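Workstation Inspection Checklist, Personal Care Items Table
Conau, Room 64. Aug 27, 2013. Inspector: Da-eun Song 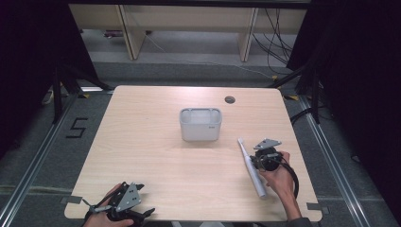

1. Tabletop clean, corners free of splinters: Pass.
2. Cable grommet hole unobstructed: Pass. No cover on file; request one.
3. Cables clear of walkway: Needs action. Cable on floor at right side of table. Reroute or cover.
4. Storage bin in place, divider seated: Pass. White bin, no cracks found.
5. Electric toothbrush, housing and brush head: Pass. Wipe handle before returning to bin.
6. Tape on front edge flat: Pass. Replace if corners lift.
7. Floor rails free of debris: Pass.
8. Carpet seams: Pass, minor wear.
9. Cabinet behind table stable: Not tested.

Item 3 assigned to Yetunde Abubakar. Item 9 carried over to September. Work order 2490.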